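Checking a grasp detector before you let it close the gripper

Most grasp detection packages ship with a confidence score, and most tutorials tell you to set a threshold and move on. I don't trust that number, and after a few evenings with your own wrist camera I doubt you will either. These steps assume you have Clista installed and publishing at least one grasp candidate per image.

Step 1. Turn off execution. In the config, set execute to false and log_candidates to true. The arm should move to its pre-grasp pose and stop there.

Step 2. Mask the fingers. A wrist camera sees its own gripper in every image, and the stock mask was drawn for thin metal fingers. If yours are padded or covered, draw a new one. Charmaine Mabuza's mask script does this well enough, but check the result by eye with the gripper open and again with it half closed. A mask that fits one opening rarely fits the other. 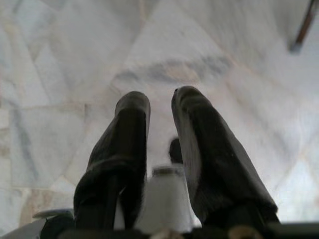

Step 3. Collect on the floor you will really use. Pale objects on a pale surface are where the scores fall apart, and veined stone is worse – the segmenter likes to treat a dark vein as an object edge. Log 300 candidates with the lights as they normally are. Don't tidy up first.

Step 4. Label them yourself. Good or bad, no middle category. Then sort by score and look at the top 80. If several bad ones sit up there, no threshold will save you, whatever the release notes claim.

Step 5. Only now pick a threshold, and pick it from your labels. The default may be fine. I have yet to see it be fine.

Step 6. Set execute back to true, with the closing force at its minimum and max_attempts at 4. Keep a hand near the stop button.

On depth: Leandro Palma argues that a depth check makes steps 3 and 4 unnecessary. Maybe, with a better sensor than mine. At close range my depth image has holes exactly where the object is, and Clista fills them without a warning. Set fill_holes to false and see how many candidates survive before you believe either of us.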